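Home News Opinion Branches Payments Contact
Search this site Enter keyword Go

The counter should stay when the kiosk arrives

21/10/2020
By Mariann Virág

Skilcombe lost its last staffed bank counter in August. Adurier, which had run the branch for 18 years, put two self-service kiosks in the old lobby and moved the staff to a call centre. I have used the kiosks every week since then, and I think the bank made a mistake that others are about to copy. 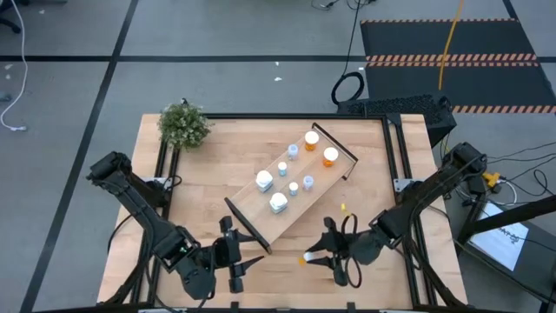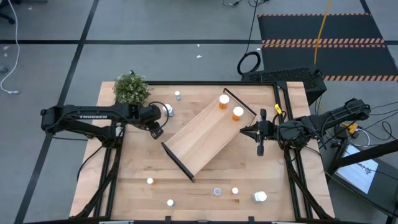
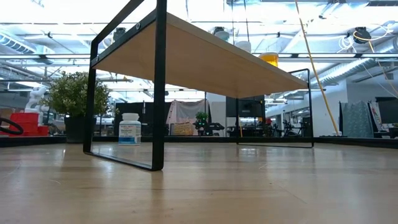 Are the kiosks worse than the counter they replaced?

For paying in a cheque or checking a balance they are better. For anything that goes wrong they are much worse.

I don't dislike machines. The Adurier kiosk reads a card quickly, the text is large, and I can pay a bill on it faster than I ever could in a queue. Shop workers can use it after the counter would have shut. If the bank had added it to the lobby and left one person on duty, I would be writing in praise of it.

The trouble starts when a customer has a problem the menu doesn't list. Felista Obura runs a hardware shop on the high street and banks her takings there. One evening the kiosk took her envelope and then went back to the welcome page without giving a receipt. She rang the number on the side of the machine and was told to wait four working days. The money was credited in the end, but she had suppliers to pay and no piece of paper to show them. At the old counter a clerk would have stamped the slip in front of her.

Banks say that few customers have this sort of trouble. I am sure that is right. A few is still a good number of people in a town this size, and they tend to be the ones with cash businesses, joint accounts in dispute, or a relative's affairs to sort out after a death. Those jobs were never quick. They need someone who can look at a document and decide.

There is also the matter of who the kiosk was designed for. It logs you out after a short pause. Ruan Modise, who has a tremor in his right hand, has been logged out halfway through a transfer more than once. He now asks his daughter to do his banking, and he didn't want to have to. A longer pause would be a small change to the software. Adurier has told him it is looking into it.

Drurnari, the credit union over in Engelbrecht, has done this differently. It has the same kind of kiosk by the door and two staff at a desk behind it. Luuk Smits, the manager there, told me most members go straight to the machine and the desk is often quiet. He keeps it open because the people who do come to it usually can't be helped any other way. That costs money, and he says so openly. His members voted to carry on paying for it.

I would like Adurier to put one member of staff back in the Skilcombe lobby, mornings only if need be. The old desk is still there – it has leaflets on it. The bank should also make the kiosk print a receipt before it takes an envelope in, and let people choose a longer time limit at the start.

Other banks in the county are due to review their branches next year. They should talk to the customers who have stopped coming in before they order the machines.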